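Short Fiction | Crime & Courts

The Rosales Road File

Print | E-mail this story
7 March 2024

The county had her brother down as Unknown Male 149. Araceli Arellano read the line twice and then asked the clerk for the intake sheet.

"You'd need the next of kin form," the clerk said.

"I'm the next of kin."

"Then you'd fill it out."

She filled it out standing up. He had gone out for cigarettes in August and been picked up that night at the Jekwood bus depot, without a wallet or shoes. The county shelter on Rosales Road took him in. He lived there for thirteen weeks. The shelter was nine miles from her kitchen, and she had driven past it twice a day on her way to work.

The intake sheet said the man would not give a name. Her brother had not spoken since he was six. She had told the police that when she reported him missing, and an officer had typed it in while she watched.

"Did anyone compare these?" she asked.

The clerk looked at both pages. "That's a different system," he said.

She paid for copies and took them to Duyên Lưu, who had been at the Fillden paper long enough to have a desk by the window. Lưu cleared a space and laid the pages out in order. 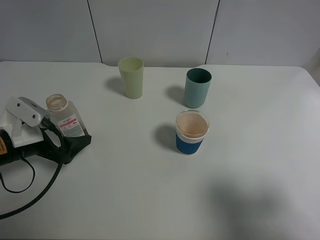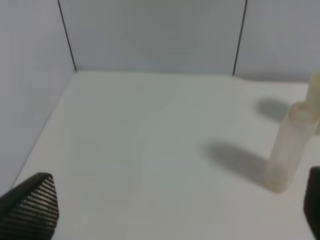
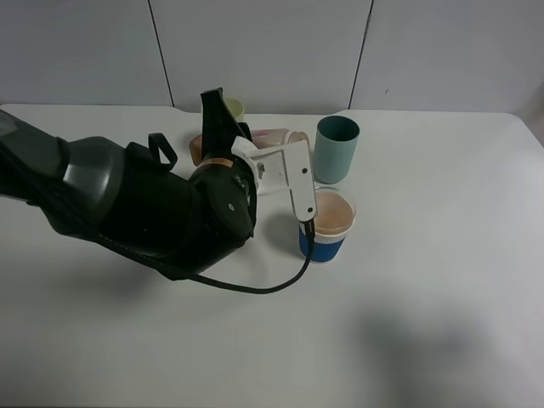
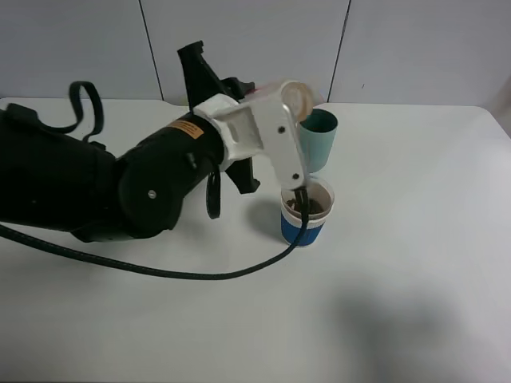
First and third pictures: cups on the white table.

"Where are the weight charts?" Lưu said.

"That's all they gave me."

"They weigh them every two weeks. It's in the contract." She went through the pages again, slower. "There are two here. There should be six."

The first chart had him at 151 pounds. The second had him at 128. Someone had initialed both in the same blue pen, and next to the second one had written "eats when reminded."

Araceli put her finger on the words. "Who reminded him?"

Lưu wrote that down and called the shelter. She was put on hold, then passed to a man who said all questions went to the county, then to a woman at the county who said all questions went to the shelter. Lưu asked each of them to spell their name. The woman did. The man hung up.

"He used to knock on the table," Araceli said. "When he was hungry. Two knocks. You'd have to know it was him asking."

"Would they have known?"

"I would have told them."

Lưu picked up the phone again. It was ten past four and the county office closed at five. Araceli moved her chair closer to the desk so she could hear the other end -- a recording, first, and then a ring.

13 comments | Share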